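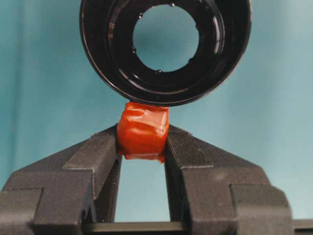 A taped block in the gripper, up against the black ring, at Prarine's workshop.

Nizar Abu Hammour would like me to have a go. He has taken the robot through the job by hand once already, walking the gripper up to a glossy black ring with a block wrapped in orange-red tape held between its fingers, and he made it look like hanging out a tea towel. I take the arm by the wrist and push. It drifts left. I pull it back and it drifts too far the other way, and the block gets to the ring by a route no sane person would choose.

"Good," says Abu Hammour. "We keep that one."

I ask why anyone would keep that one. He says the software needs to see recoveries as well as clean runs, and he may be right, but I have worked in enough places to be wary of a training program that welcomes my labour so warmly.

Prarine, the small firm he runs out of an industrial unit in Brevilthorpe, sells the idea that a factory can do without a robot programmer. You show the machine the job, by hand or from a desk with a controller, and it picks up the rest. The system is called Clendidus. The brochure has the word "simply" on every page.

What the brochure skips is the showing. For the task I tried, bringing the block up until its top meets the underside of the ring, the firm recorded 60 demonstrations over three days. They were done by two operators, and Abu Hammour can tell from the recordings which of them was driving. One comes in fast and stops hard. The other hovers. The robot, having learned from both, does a bit of each, and on the day I visited it managed the job 16 times before lunch and dithered under the ring on 6 other tries until someone reached for the stop button.

Is that good? It depends who you're asking. Compared with last March, when the arm couldn't find the ring at all, Abu Hammour considers it a triumph. Compared with a bored teenager on a casual rate, it's a bit ordinary.

The remote version is worse, at least for a beginner. From the desk there is no weight in your hand and no nudge when the block touches. You watch a screen and guess at the depth. I got the block to the ring on my third attempt and had to unclench my jaw afterwards. Abu Hammour's operators say it took them a fortnight to stop overcorrecting, a cost that doesn't appear in the price list either.

Wojcik, a parts maker down the road, has agreed to a trial and will put its own line staff on the controls. I'd like to know what they'll be paid for it. A person who has fitted collars for years carries a good deal of skill in the wrists, and a recording of it is worth something to whoever owns the file. Abu Hammour says the recordings belong to the customer. He hadn't been asked about the staff before, and he wrote the question down.

Then he reset the arm and offered me another turn.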